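Evaluation of the Jatetti Four-Finger Hand Kit for Picking Up Soft Items from Floor Level
Project report, group members: Tumaini Langat, Thabiso Mnguni, Palesa Xaba. Supervisor: Khurram Malik

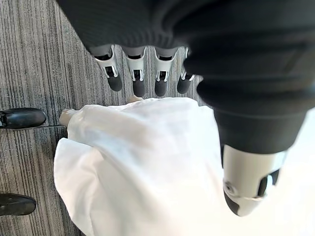 1. Introduction

The Jatetti hand kit is sold to teaching laboratories as a ready-built end effector with four fingers and an opposed thumb. The supplier's leaflet states that it is suitable for "general household handling", with cloth and clothing given as typical loads. Our department was offered a kit on loan for one term, and this report gives the results of our review. The aim was to decide whether the kit should be bought for the second-year handling module, and if so with which options.

Cloth was chosen as the main load for two reasons. It has no fixed shape, so a grasp cannot be planned from a stored model, and it is cheap to replace. Rigid items were covered by last year's group and are not repeated.

2. Equipment

2.1 Hand
The hand has four fingers side by side and a thumb that closes towards them. Each digit ends in a dark grey tip pad. The pads are fitted at the factory, but a spare set is included. All joints are driven from inside the palm housing, and the cable leaves at the wrist.

2.2 Cover
A black knitted cover was fitted over the body of the hand for all runs. It leaves the fingers exposed. The cover is meant to keep lint and hair out of the housing, which matters when the hand is working close to a carpet.

2.3 Wrist camera
The camera option is listed separately in the catalogue and adds a fair amount to the price. It looks down past the fingers and thumb. We used it for positioning and for recording, with no other sensor.

2.4 Software
Control was through the Flilteo package supplied with the kit. Closing force is set on a scale without units, which we regard as a fault in the product. We used a setting of 39 throughout, found by trial on a folded tea towel before the main runs.

3. Method

The loads were a white cloth, a cotton T-shirt and a thin scarf. Each was dropped from waist height on to a low-pile carpet and left as it fell. The operator moved the hand over the load, lowered it until the fingertips were just clear of the pile, and gave the close command. The hand was then raised to knee height and held for 5 seconds.

A run was recorded as a pass if the load stayed clear of the floor for the full hold. A run was recorded as a fail if the load slipped, if the fingers closed on nothing, or if the controller stopped on overload. We made 359 runs in total, shared between the three operators. The operator was changed after every 5 runs so that tiredness would not favour one load over another.

4. Results and discussion

4.1 Bunched and flat cloth
The hand was most reliable when the cloth lay in a heap with raised folds. The thumb could then pass under a fold and trap it against the fingers. Flat cloth was much harder. The fingertips slid over the top surface and met with only a small pinch of material, or none. The supplier does not mention this limit anywhere in the leaflet.

4.2 Contact with the floor
Lowering the hand too far caused the pads to drag on the carpet. The motors did not stall, but the controller reported an overload and had to be reset by hand. A floor limit set in Flilteo cured this — the setting is three menus down and is described only in the German part of the manual.

4.3 View from the camera
The thumb appears very large in the view compared with the fingers, and new operators tended to place it too far from the load. Palesa found that lining up the thumb tip with the near edge of the cloth gave better placing. Strong light on the floor was a second difficulty. White cloth against a bright patch lost its edge on the screen, and part of the thumb could wash out as well. Closing the blinds helped. There is no exposure control in the software.

4.4 Cover
The cover moved slightly at the wrist during long sessions and had to be pulled back into place. After cleaning, we found no lint inside the housing.

5. Comparison with other products

The Sarkar two-jaw gripper already held by the department is simpler and stronger, but it needs a raised fold directly between the jaws. The Zuvetti suction unit could not lift any of our loads and was dropped from the comparison. Habibur Pramanik, the laboratory technician, also noted that Sarkar spares arrive sooner.

6. Recommendations

The kit is suitable for the module if the loads are bunched cloth or small garments. We recommend buying the camera option and one spare cover. The floor limit should be set before students use the hand. We have asked the supplier for an English version of the missing manual pages and had received no reply when this report was handed in.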